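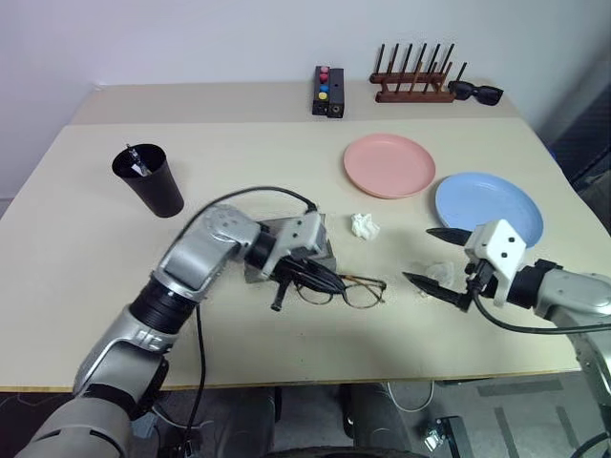
Glasses, a crumpled tissue and a bit of plastic wrap on the table, with the plates and cup still to put away.

How to Clear a Table After a Meal

A table that gets used for eating, reading and everything else fills up fast. Clearing it takes 5 minutes if you go in the right order.

What you need
A small trash bag
A damp cloth and a dry cloth
A dish rack with pegs

Step 1. Move the eyeglasses first. Pick them up by the frame, fold the arms and put them in a case or on a shelf. Lenses scratch easily, so don't slide them across the tabletop.

Step 2. Collect the trash. Tissues and scraps of plastic wrap go straight in the bag. Clear wrap is hard to see on a light table, so run your hand over the surface once. Check between the plates too.

Step 3. Take the utensils out of the cup and set them by the sink. Empty the cup if there is anything left in it.

Step 4. Scrape and stack the plates, largest on the bottom. Plastic plates can be carried in one stack with the cup on top.

Step 5. Wipe the table from the back edge toward you. If you have 2 tables pushed together, wipe along the seam last, then pull them apart and get the crumbs out. I do this once a week.

Step 6. Wash the dishes and stand the plates between the pegs of the rack. Leave a gap between plates so they dry on both sides. Turn the cup upside down.

Wooden racks should be dried off before they go back on the table. Standing water leaves marks.

Posted by Tane Pearce in Kitchen Basics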